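Cup Stacking, by Hand, for a Machine

Student team at Motwood puts its hours into data before it touches a motor

The robotics club at Motwood Technical College has entered the Cildale Manipulation Challenge with a task most people can do without looking: take paper cups that are lying on a table and stack them. The club has spent most of its season on grippers held in the hand, with a person supplying the arm.
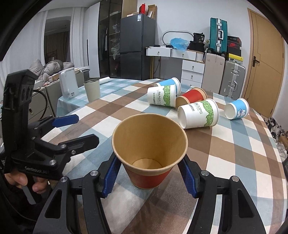
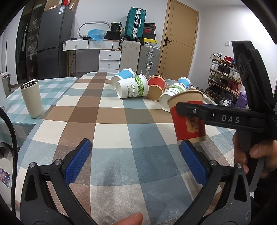
Paper cups and hand-held grippers on a checkered tablecloth.

The task is harder than the entry form makes it sound. A paper cup is light, tapered and easy to crush. Squeeze it near the rim and the wall folds. Squeeze it near the base and it swings. A cup on its side also rolls in an arc, so a finger that touches it a little off center sends it somewhere the planner did not expect.

Gumaro Varela, who leads the team, argued early on for collecting demonstrations in ordinary rooms instead of the lab. The previous year's entry had been trained on a bare gray bench under fixed lights. It did well there and failed at the event, where the organizers had put down a patterned cloth.

"The policy had learned the bench," Varela said. "We moved one lamp and the success rate dropped by half."

The club's log now holds 2,795 demonstrations. Of those, 2,290 passed review and went into the training set. The rest were dropped for lost tracking, bad timing between the two hands, or an operator reaching in to fix a cup with bare fingers.

Review falls to Cempaka Sumampouw, a second-year student in mechanical engineering. She replays each recording at reduced speed and checks the finger opening against the video. Her written rules for operators fill a single page. Approach slowly. Close until the cup stops moving, then stop closing. Do not regrip in the air. If a cup falls, let it fall and start a new take.

The last rule caused some argument. Several members wanted to keep the recoveries, on the grounds that a robot will drop cups too and should know how to pick them up again. Sumampouw now files recoveries under a separate tag, and the team plans to train with and without them and compare.

Training runs on a Heltix workstation the department bought for another course, and the club has it from 7 in the evening. A full run takes two nights. The trained policy is then loaded onto a pair of Bajwa arms in the lab, fitted with the same fingers used for the demonstrations. Matching the fingers removes one source of error. It leaves others, mainly the arms' slower wrist rotation, and operators have been told to turn their own wrists less quickly.

In the latest lab trial, the arms nested two cups reliably and had trouble with the third. The stack leaned as it grew, and the incoming cup caught on the rim below. Varela suspects the placing height. Sumampouw thinks the demonstrations vary too much in the final approach, and has asked for a fresh set covering that motion alone.

The team has until October to settle it.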